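3. Finding small pale specks on colored backgrounds

Blue is the standard background color in the rest of this section, mostly because white specks show well on it and gray ones much less so. Figure 2: a bright blue surface, smudged in the middle, with one tiny white speck toward the upper left.
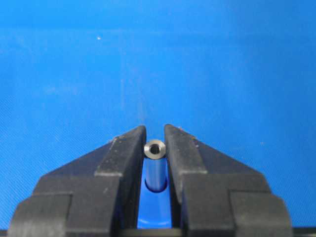 3.1 Why background color

Most work on visual search uses clean screens. Flat gray, sharp targets, even light. Real cleaning checks look nothing like that. The person doing the check is looking at a bench top, a tray liner, a folded cloth, often at an angle, often at the end of a shift, and is asked a plain question: is there anything left on it? We wanted to know how much of the answer depends on the color behind the speck and how much on everything else.

Earlier trade guidance says to pick a background that contrasts with the dirt you expect. Fair enough. But the dirt you expect is not always the dirt you get. A dark blue liner makes flour and lint easy and makes ink, soot and grease hard. A pale liner does the reverse. Mid tones are poor for both, at least on paper, and yet mid tones are what most of the liners we looked at came in. Cheaper dye, we suspect. We did not follow this up.

3.2 Sheets and specks

Four sheet colors were used: deep blue, light blue, mid green and off-white. All from one supplier (Cleren) and all the same size, matt on the front. The green came from a different batch and had a slight sheen when tilted, which we noticed only after the first session. See 3.6.

Specks were punched from paper in three tones, white, gray and black. Placed by hand with tweezers using a grid laid over the sheet and then lifted away. Gray specks were mixed to sit halfway between the other two by eye. A meter would have been better. One speck per sheet or none. Never more than one, though the viewers were not told this, and several said afterward that they kept looking for a second.

Half of each color was left clean. The other half was handled beforehand: rubbed with a dry cloth, then with a lightly oiled one, to leave the soft hazy marks that any surface picks up in use. We call these worn sheets below. The wear was kept as even as we could manage, which was not very even. The middle always took the most.

3.3 Viewers

The viewers were 11 adults recruited through a notice at the Giltosthorpe site, all with normal or corrected eyesight and all passing a short color plate test. None did inspection as a job. Two had done it in the past and are marked separately in the raw table, but their results fell inside the range of the rest so they are pooled here. Each viewer came in for 2 sessions, seperated by at least one night's sleep.

3.4 Procedure

Seated, chin on a rest, sheet behind a shutter. Shutter opens for 2,000 ms, closes, viewer presses one of two keys (speck, no speck). No feedback. Then a confidence rating, low to high on a five-step scale. Timing and key presses logged with Druteo. Practice block first, off-white sheets only, not analyzed.

Order of sheet colors was shuffled within each block. Worn and clean sheets were mixed in together. We had first planned to run them in separate blocks and dropped the idea after a pilot, as people settled into a habit on the worn block and answered "no speck" to nearly everything.

After removing trials with no key press and trials where the shutter stuck, 3,000 were left for analysis.

3.5 Results

White specks on deep blue were found most often of any pairing, and fastest. No surprise. Black on off-white came next. Gray did badly everywhere and worst on green, where viewers did little better than guessing.

Wear mattered more than color. On clean sheets the gap between the best and worst background was modest for white specks. On worn sheets it opened up, mainly because the light-colored smudges on the blues were being taken for specks, or were drawing the eye away from them. False alarms rose on both blues and rose more on the deep one. So the background that did best clean also lost the most when worn. It was still ahead at the end, just by less.

Position had an effect too. Specks near the center were found quickest on clean sheets. On worn sheets this flipped for the blues: a speck out toward a corner, away from the haze, was found more often than one in the middle. The off-white sheets did not show this flip, likely because the oil marks on them were faint to begin with.

Confidence did not track accuracy well. Viewers were sure of themselves on deep blue whether right or wrong. On green they were unsure of everything, including the easy ones. A few wrote comments to the effect that blue "feels clean," and we think there may be something in that. A surface that looks clean at first glance gets a shorter second glance. Our timing data lean that way but not strongly enough to claim it.

3.6 Problems

The green sheen, mentioned above. The extra glare may account for part of the poor green result, and anyone wanting to rule out green liners on the strength of this section should wait for a repeat.

Lighting was a single overhead panel, fixed. Changing the angle of the light changes a raised speck a great deal (it throws a small shadow) and a smudge hardly at all. Flat paper punchings throw almost no shadow. Real crumbs do. So we have probably underrated how well people can tell one from the other in a normal room.

Fabric backgrounds were left out. A weave or grain adds its own fine pattern and can hide a small speck or be mistaken for one, and we had no simple way to match weaves across colors. Planned for a later round, with Ruggiero cloth samples if the order arrives.

Handmade wear is the weak point overall. No two sheets the same. We kept each sheet's number in the log so the effect of single sheets could be checked, and two of the worn light blue sheets did turn out to be much harder then the rest. Dropping them narrows the gap between the two blues without changing the order.

3.7 Practical notes

For white or pale dirt, deep blue is a good choice while it stays clean. Once smudged it should be wiped or swapped before the check. Looking longer did not make up for wear in our data. Viewers who took longer to answer on worn sheets were wrong about as often as the quick ones.

Gray dirt remains unsolved by color alone. Side lighting is the obvious thing to try and is taken up in section 4, together with the tilted-sheet trials.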